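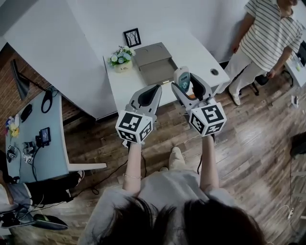

Should I fill the gaps between my floorboards before winter, or leave them alone?

Radoslava Vondráček
Posted 2022-08-19 in Floors & Walls

I have an old plank floor, nailed down, in a room of 155 square feet. Every winter gaps open up between the boards, wide enough in places to lose a dime in. By summer they have mostly closed again, and I spend the nice weather pretending I don't have a floor problem. Last November I filled the worst ones with a tub of Custwood filler from the hardware store. It looked great for a while. Then it cracked, and by spring it was coming up in crumbs that I kept finding in my socks. I'd like to do it properly this time. Is there a filler that lasts, or should I be doing something else? The finish is an old clear coat, nothing fancy. There's a crawl space underneath, and yes, I own a vacuum.

2 people are following this

Güven Tatlı
Marked as most helpful

Leave the gaps that close in summer alone, and fill only the ones that stay open all year, with something that can move.

Wood takes on moisture in humid weather and gets wider across the grain. When the heat comes on and the air dries out, it gets narrower again. A floor is a whole lot of boards doing this together, so the gap between any two of them is going to change size whether you approve or not. Hard filler does not change size. In winter the board pulls away from it and you get a crack down one side. In summer the board comes back and squeezes it, and the filler goes the only direction available, which is up into your socks. You did nothing wrong in the application. You put a rigid thing in a place where rigid things go to die. I did the same in my first house, two years running, because I assumed the first year was bad luck.

So before you buy anything, find out which gaps are seasonal. It's August, which is the right time to look. Get down on the floor with a flashlight and a roll of painter's tape and put a bit of tape next to every gap that is open right now. Those are your permanent gaps. Anything you remember being open in January that is tight today is seasonal, and your job there is to do nothing, which I have found I'm quite good at.

For the permanent ones you have a few choices.

Rope. Get natural fiber rope or cord a little thicker than the gap, stain it if you want it darker (let it dry overnight, on something you don't love), and push it in with a stiff putty knife until it sits just below the surface of the boards. It squashes when the boards swell and stays put when they shrink. It looks old fashioned, which on an old floor is fine. It's also cheap, and when you get sick of it you can pull it out with an awl. Test a short piece first for color. Mine came out the color of strong tea and the floor is the color of weak tea, and I have had years to think about that.

Wood slivers. These are thin tapered strips glued along one edge only, so that they ride with one board and let the other move. They look the best by a long way. They are also slow, fussy work, and you will be planing or sanding them flush afterward, so you'll want to save this for when you're refinishing the whole room anyway. Please note I said one edge. If you glue both edges you have joined two boards into one wide board, and that board will take out its feelings on the next gap over.

Flexible sealant made for floors. It's okay in narrow gaps that never get sun. It picks up dirt and it never quite matches. People like it since it comes in a tube and feels like progress. Check that whatever finish you plan to put over it will stick, because a lot of finishes won't stick to a lot of sealants, and the label is often shy on the subject.

Then there's the humidity, which is the real problem. Buy a cheap humidity gauge and put it in that room, away from the heat register. If your air drops way down in January, your gaps will be wide no matter how clever you are with rope. Aim to keep the room near 40 percent through the heating season if your windows can stand it. If they start running with water, back off a bit. You will be trading gaps in the floor for mold on the sills, and that's a worse hobby.

And look in the crawl space. If there's bare dirt down there, put a proper vapor barrier over it. Bare dirt sends moisture up all summer, so the boards swell from below, then the furnace dries them from above, and the swing gets bigger every year. Wear a mask and old clothes. Take a second flashlight. I'm not going to tell you why.

Replies to this answer

Radoslava Vondráček
Thank you, this explains the socks. Does it matter what gets cleaned out of the gaps first? There's old filler, plus what I'd describe as history.

Güven Tatlı
Get all the old filler out. A painter's 5-in-1 tool or a dull chisel, bevel side toward the filler, and go slowly along the grain. Vacuum with the crevice attachment as you go. Don't use water, it only turns the history into paste. If the house is old enough that the finish could have lead in it, get a test kit before you scrape or sand anything, and if it comes up positive, stop there and read up on the safe way.

Juraj Danko
Following. My gaps ate a guitar pick and an earring that I'm being held responsible for.

Remedios Espiritu

I agree with most of what Güven said but I'd go easier on the rope. I did our front bedroom with it and it looked lovely in the photos my sister took, and then we got a cat. If you have a cat, or are the kind of household a cat might be about to happen to, you should know that a cat regards rope in a floor as a thing you have buried there for her to find. I'd come home and there would be a whole length of it laid out in the hallway like a snake. I put it back four times. She has more free time than I do.

What worked for us in the end was much more boring. We put a rug down! I know, I know, you wanted a floor answer. But it's a nice big wool rug with a felt pad under it, it covers the worst section, it stopped the draft on my ankles, and it took one afternoon including the argument about which way the pattern should run. Get a pad that says it's safe for finished wood. The rubbery kind can stick to an old clear coat or turn it yellow, and then you have a rug-shaped problem under your rug.

The draft is worth thinking about by itself, by the way. If cold air coming up is what bothers you, you can get at it from underneath. We had the crawl space insulated a couple of winters later and I'd have done it first if I'd been thinking straight. The gaps are all still there. I just don't feel them anymore, so I've stopped looking at them, and I believe that's how most of our home repairs have been completed.

One more thing. If you do go ahead with any kind of filler, don't do it in the dead of winter when the gaps are at their widest. It's tempting, that's when you're looking at them and feeling cold and angry. But you'd be packing them full at their biggest, and the boards will need that room back in July. A man down our street filled his whole dining room in the middle of a cold snap, very neatly, and by summer the floor had a hump in it you could feel through your shoes. They eat in the kitchen now.

Replies to this answer

Vilém Paulík
Felt pad seconded. Also lift the rug every so often and let the floor see daylight, or the wood around it changes color and you're committed to that rug for life.

Remedios Espiritu
We are committed to that rug for life.

Vilém Paulík

just mix sawdust with wood glue, been doing it since forever, my dad did it, costs nothing. sand, done. People overthink floors

Replies to this answer

Güven Tatlı
Sawdust and glue is fine for a nail hole or a chip. In a long gap between two moving boards it's the same as the stuff she already used, only homemade.

Vilém Paulík
mine lasted 11 years

Güven Tatlı
In which room?

Vilém Paulík
its a shelf. but same idea

Radoslava Vondráček
Update for anyone who finds this page later. I went around with the tape as suggested, and it was a short trip, as nearly everything that bothers me in winter is tight at the moment. The gaps that are open now are all along the wall by the radiator pipe. I'm going to do those with rope (no cat, no plans for a cat, though I gather that isn't how it works) and put a humidity gauge in the room. I also opened the crawl space hatch, looked in, and closed it again. It's bare dirt. I'll order the plastic this weekend and go down there when it's cooler.

Juraj Danko
If you see a small gold hoop down there it isn't mine, but I'd like it anyway.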